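How to test if a robot arm can clear a kitchen table

Published 2023-09-20 by Lowri Llewellyn
Guides > Home chores > Testing

Many people write to me with the same question: can a machine already clear the table after dinner? My answer is "a little, and slowly". But it is better that you measure it with your own arm than believe my answer. In this guide I explain the test I use at Ponlow, which we call the Umby test after the first arm that failed it.

What you need

One table arm with a two-finger gripper, fixed well to the table. A camera over the table. Some plates, a bowl, a pot, one bottle and a few small toy foods. A stopwatch and a notebook. The control software can be any. I use Foulkes because I know it, and the steps are the same with other programs.

Step 1. Make the table untidy

Do not put the objects in a line with the same space between them. A real table is not like this. Let one thing lie over another, and put something close to the edge. For the first try I recommend to use only hard objects. Cloths and paper napkins are a different problem and I will write about them in December.

Step 2. Choose one sentence for the task

Write the task before you start, for example "put the bottle upright at the back of the table". If you change the sentence during the test, your numbers have no value. I learned this after a full week of work which I had to throw away.

Step 3. Begin with the bottle

The bottle is my favourite object for this test. It is smooth, its weight changes when it is half empty, and it can roll. The arm must take it near the middle, lift it without pulling the dishes with it, and turn it. Set the gripper force low and raise it in small steps.

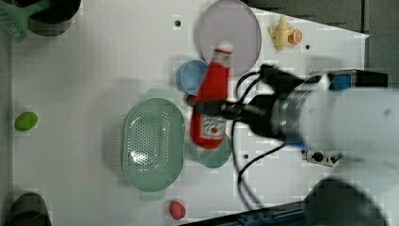 The gripper on the ketchup bottle, with the bowl and the teal plate partly under it.

Look at the cables also. If they hang in a loop near the gripper, check that the loop cannot catch a plate when the wrist turns. Move the arm by hand through the whole path once, with the motors off.

Step 4. Count fairly

Write down every attempt, also the stupid ones. I count a success only if the object stands in the right place and no other object has moved more than the width of a finger. Stop each attempt after 179 seconds. A person needs perhaps five seconds for the same thing, so this limit is already very kind to the machine.

Step 5. Change two things, not more

After the first round, move two objects and repeat. If the arm now fails much more often, it has probably learned your table and not the chore. This was our result with the Weltelex controller, which looked excellent until I exchanged the places of the pot and the large plate.

What I think so far

We have now 2366 attempts in the notebook. Single hard objects go well. Flat plates are difficult, as the fingers cannot easily come under the rim. A full table, from the first plate to the last spoon, without help from a person, I have not seen yet in our room.

If you make the test at home, please send me your table of results with the task sentence written at the top. Without the sentence I cannot compare it.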